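10. August 2012

Schon wieder nach Mitternacht. Nur schnell aufschreiben, sonst ist es morgen weg.

Die Metora ist fast fertig. Also der Text, nicht das Modell, das Modell liegt seit Juni im Schrank und riecht nach Kleber. Heute den ganzen Abschnitt über den Antrieb neu. Der alte war peinlich, da stand zweimal hintereinander, dass sie "für ihre Größe erstaunlich schnell" ist. Jetzt: Frachter der Guzmán-Werft, 258 Meter, gebaut für die Erzroute zwischen Bosutthorpe und Nemton, hinten zu schwer, vorne zu wenig Fenster. Die Besatzungen hassen sie und geben sie trotzdem nicht her. Das gefällt mir viel besser als der Prospektton von vorher.

Was noch fehlt: warum der Laderaum quer liegt. Ich habe das vor Jahren einfach so gezeichnet und nie drüber nachgedacht. Im Forum hat natürlich sofort einer gefragt. Erste Idee: die Docks auf Nemton sind uralt und nehmen nur breitseits an. Zweite Idee: Zollvorschrift. Dritte Idee vergessen, war im Bus, hätte ich mir notieren sollen. Nehme wohl die Docks. Dann muss ich aber den Nemton-Eintrag auch anfassen, da steht was von "modernsten Anlagen im Sektor". Mist.

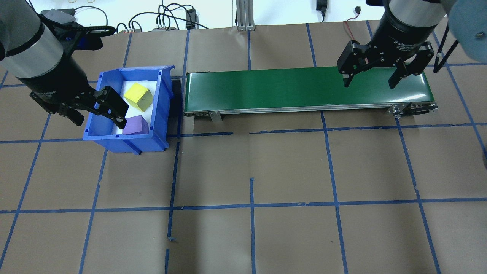
Sektorkarte auch noch offen. Hexfelder will ich diesmal nicht, die sind hübsch, aber am Spieltisch rechnet dann jeder ewig rum. Quadrate also. So wie da oben, braunes Papier, blaues Klebeband kreuz und quer, große Felder, und die Linien dürfen ruhig ein bisschen wackeln. Das hätte sogar was, so eine Karte, die aussieht, als hätte sie der Bordnavigator selbst geklebt. Ein Feld gleich ein Sprung. Bosutthorpe links unten, Nemton ziemlich weit rechts, dazwischen die Staubwolke, für die ich immer noch keinen Namen habe. Diagonal springen erlaubt? Muss ich entscheiden. Eigentlich nein, sonst ist die ganze Erzroute witzlos kurz.

Essen vergessen, um zehn ein Käsebrot. Zählt.

Dann die Sache mit dem Preis. In der alten Fassung kostet die Metora neu weniger als ihre eigenen Rettungskapseln, hat jahrelang keiner gemerkt, ich auch nicht. Jetzt gibt es eine Gebrauchtliste, neu gibt es sie gar nicht mehr. Die Werft hat über 900 Stück ausgeliefert und dann die Linie eingestellt, seitdem wird nur noch geflickt. Das erklärt gleich mit, wieso keine zwei gleich aussehen. Und wieso die Teile auf Bosutthorpe teurer sind als woanders -- da stehen die ganzen ausgeschlachteten Rümpfe, aber die Händler halten zusammen. Schönes Abenteuer drin. Gruppe braucht ein Steuerventil, kriegt keins, muss nachts auf den Schrottplatz. Einfach, aber sowas läuft immer.

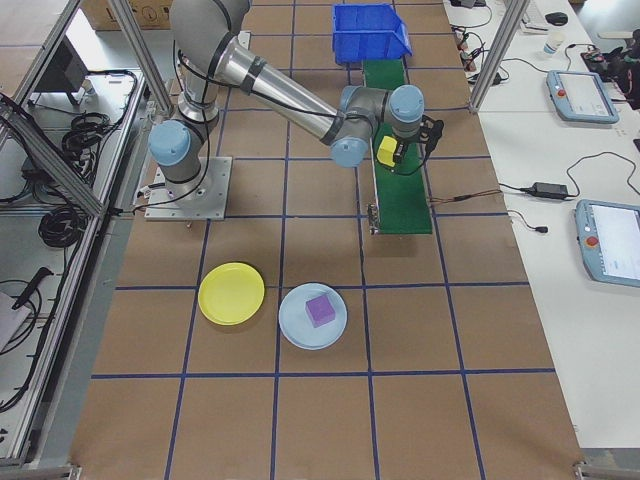

Die Werft selbst hat bis jetzt nur drei Sätze. Zu wenig für etwas, das in jedem zweiten Schiffseintrag vorkommt. Ich will sie nicht böse haben, böse Konzerne haben wir in dem Band schon genug. Eher müde. Ein Familienbetrieb, der mal groß war und jetzt von Ersatzteilen und altem Ruf lebt, Kantine riesig, halb dunkel, alle Uhren gehen nach Werkszeit, auch wenn auf der Station längst eine andere gilt. Wer da anheuert, kommt grundsätzlich zu spät oder zu früh. Das mit den Uhren unbedingt drinlassen!!

Stil: muss aufpassen mit "legendär". Steht beim Suchen überall. Raus damit. "Berüchtigt" ist auch nicht besser. Ein Schiff kann doch auch mal einfach gewöhnlich sein, so wie ein Lieferwagen. Bei den meisten Bänden, die ich im Regal habe, ist jedes Schiff das schnellste, seltenste oder verfluchteste, und am Ende weiß man nicht, womit normale Leute ihre Kartoffeln transportieren. Genau das soll die Metora sein. Kartoffelschiff. (Nicht so in den Text schreiben.)

Bewaffnung gestrichen bis auf den einen Turm. Gab mit mir selbst eine lange Diskussion. Regeltechnisch ist sie damit fast wehrlos, aber dann müssen die Spieler halt reden oder abhauen. Abhauen kann sie auch nicht gut. Also reden. Vielleicht einen kleinen Bonus aufs Verstecken zwischen anderen Frachtern geben? Einer mehr fällt auf der Erzroute nicht auf. Plus 5, wenn mindestens ein baugleiches Schiff in Reichweite ist. Testen, bevor es reinkommt. Beim letzten Mal habe ich einen Bonus ungetestet reingeschrieben und der hat uns das halbe Finale zerlegt. 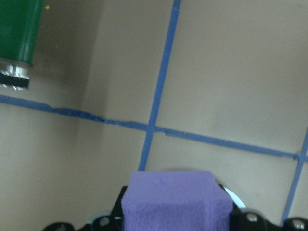 Ach ja, und die Mannschaftsquartiere. Da hing in der Zeichnung eine Leiter, die in eine Wand führt. Seit Jahren. Habe erst überlegt, sie wegzuradieren, jetzt lasse ich sie und mache eine Randnotiz: Rest vom Vorgängermodell, auf jedem Exemplar vorhanden, die Crews hängen ihre Socken dran. Spieler suchen da garantiert eine Geheimtür. Sollen sie.

Länge ist auch so ein Thema. Der ganze Band soll auf 50 Seiten passen, mehr mag ich nicht am Kopierer stehen, und wenn jedes Schiff so ausufert wie die Metora heute, dann komme ich nie hin. Also die zwei Schlepper zusammenlegen. Die Luxusyacht fliegt ganz raus, die war nur drin, weil mir das Bild so gut gefiel. Tut etwas weh. Vielleicht als Zettel zum Rauslegen, für die Gruppe zuhause.

Offene Liste für morgen, schnell:
Nemton-Docks umschreiben, alt statt modern
Name für die Wolke
Diagonale ja oder nein (nein)
Rettungskapseln nachrechnen, stimmen die Plätze überhaupt
Rechtschreibprüfung, ich sehe schon garnichts mehr

Lese den Antriebsabschnitt grad noch mal und finde ihn jetzt doch zu trocken. Da fehlt ein Geräusch. Schiffe brauchen ein Geräusch, sonst sind es nur Tabellen. Beim Anlassen klopft was, tief unten, regelmäßig, und hört auf, sobald der Reaktor warm ist. Die Alten sagen, wenn es nicht klopft, steigt man besser wieder aus. Gut. Das reicht, mehr Erklärung brauchts nicht, und am Tisch kann die Spielleitung einfach mit dem Knöchel auf die Platte hauen. Und irgendwann eben nicht klopfen, ich freu mich jetzt schon auf die Gesichter.
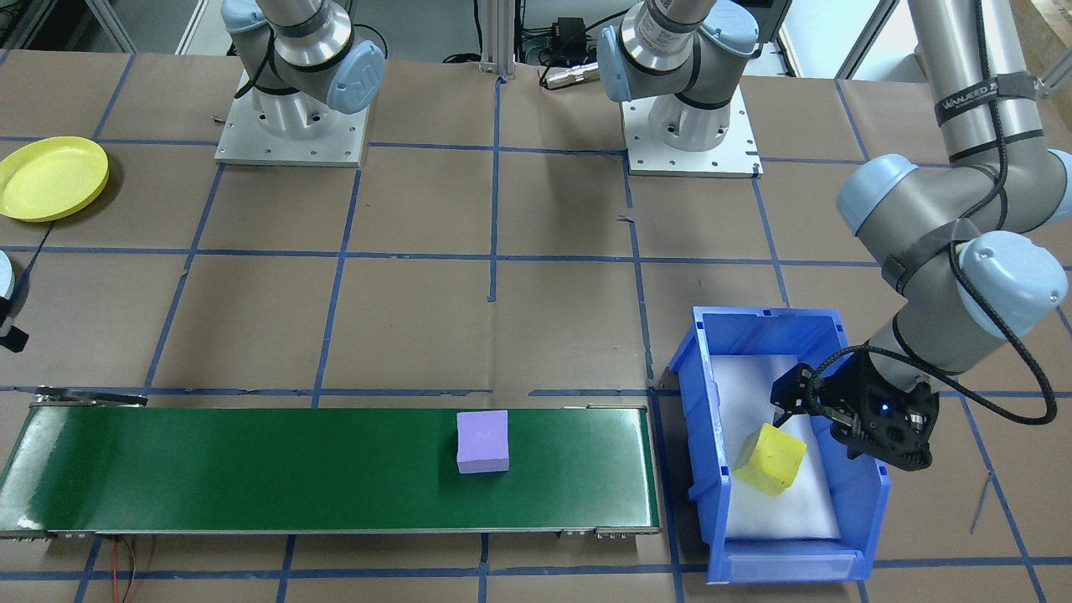

Lila Würfel auf grünem Förderband, rechts die blaue Kiste.

Noch was zum Laderaum, dann Schluss. Wenn er quer liegt, muss die Fracht ja irgendwie um die Ecke. Also Schienen im Boden, ein Drehkranz in der Mitte, und der klemmt natürlich. Würfelwurf beim Entladen, bei einem Patzer steht der Container schief und das Dock ist blockiert, hinter einem drei wütende Erzkapitäne. Auf Bosutthorpe kostet das Strafe, auf Nemton eine Runde für alle. Würde ich gern diese Woche noch ausprobieren, falls die anderen Zeit haben, bisher hat nur eine zugesagt, der Rest Urlaub oder meldet sich nicht.

Akku bei vier Prozent, Ladekabel im anderen Zimer. Speichern, Licht aus.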